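Cahier d'atelier – août – téléopération, tâche « gobelets »

Repris à 9 h sur la table blanche, côté rideau. Objectif du jour : enregistrer des démonstrations propres du transvasement à vide entre les deux gobelets bleus, pilotées à distance avec le gant, pour le jeu que Skakico attend. Pas de liquide ni de billes pour l'instant. On veut d'abord que le geste d'inclinaison soit stable.

Rappel pour ceux qui reprennent le cahier : la consigne est de saisir un gobelet, de l'amener près de l'autre, de l'incliner, de le redresser et de le reposer debout sur le tapis gris. La main revient ensuite en position de repos. Une démonstration où le gobelet est lâché ou reposé couché est gardée, mais étiquetée « échec » dans Otska. On ne coupe rien au montage.

Recalage du gant avant de commencer. Le pouce dérivait encore par rapport à la semaine dernière, j'ai refait la séquence complète (main ouverte, poing, pince) et la fermeture est redevenue correcte. Le retard entre le gant et la main reste gênant quand on va vite. Je m'oblige à marquer un arrêt juste avant la saisie, ce qui donne des trajectoires un peu hachées mais des prises franches.

Décor inchangé à gauche : la plaque Lego verte avec ses constructions, les boîtiers à boutons. Ils servent à l'autre tâche et on les laisse en place exprès, pour que le modèle apprenne à travailler avec du désordre à côté. À droite, les deux gobelets debout sur le tapis, avec de l'écart entre eux. 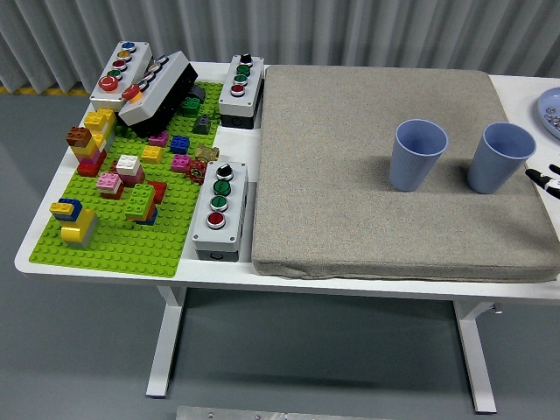
Hoekstra trouve que l'écart au départ est trop régulier d'une démonstration à l'autre et que le modèle va apprendre une position au lieu d'apprendre à chercher le gobelet. Il demande qu'on déplace les deux gobelets à chaque reprise, quitte à perdre du temps, et qu'on échange aussi leurs rôles.

D'accord sur le principe. J'ai donc changé la méthode à partir de la série 2 : les positions sont tirées au hasard par le script, affichées sur l'écran du poste, et je place les gobelets à la main avant de remettre le gant. C'est plus long. La série 1 reste utilisable, à condition de ne pas lui donner trop de poids à l'entraînement.

Difficultés relevées :

La nervure des gobelets aide la prise quand les doigts arrivent perpendiculaires. Quand ils arrivent de biais, le gobelet tourne dans la main pendant l'inclinaison et il faut corriger au poignet. J'ai gardé ces corrections, elles sont instructives.

Le tapis est souple, donc un gobelet posé trop fort s'enfonce un peu et bascule au moment où on ouvre les doigts. Descendre lentement sur la fin, ouvrir d'abord le pouce.

Le contact entre les deux bords pendant l'inclinaison est le point le plus délicat. Sans retour d'effort dans le gant, je ne sens rien, je me fie à la vue. Si on appuie, le gobelet debout part. Si on reste trop loin, le geste ne ressemble plus à un transvasement. J'ai fini par viser un contact très léger, bord contre bord, et par rester immobile un temps avant de redresser.
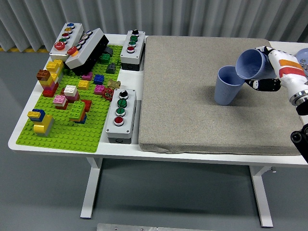
Ce temps d'immobilité doit être le même pour tous les opérateurs, sinon on aura des démonstrations très courtes et d'autres interminables. Proposition : 3 secondes, comptées à voix basse, à écrire dans la consigne.

Essayé ensuite le guidage direct, bras en mode souple, en menant le poignet à la main. Pour l'approche c'est plus naturel et nettement plus fluide. Pour les doigts ça ne va pas – il faut une deuxième personne au clavier pour fermer et ouvrir la main, et les deux gestes se décalent. En plus mon avant-bras passe devant la caméra de tête. Je laisse tomber pour cette tâche, on pourra y revenir pour les boutons.

Bilan à 17 h : 19 démonstrations enregistrées avec les positions tirées au hasard. L'objectif reste 100 pour l'envoi à Skakico. Les fichiers sont sur le serveur, dossier Womstead, étiquetés mais pas encore relus.

À faire :
– relire les étiquettes « échec », j'ai un doute sur une reprise où le gobelet a été rattrapé in extremis
– réécrire la consigne avec le temps d'immobilité
– regarder si le retard du gant vient du filtre ou du réseau
– demander à Hoekstra s'il veut aussi des départs avec un gobelet couché
– recharger le gant, il était presque à plat en fin de journée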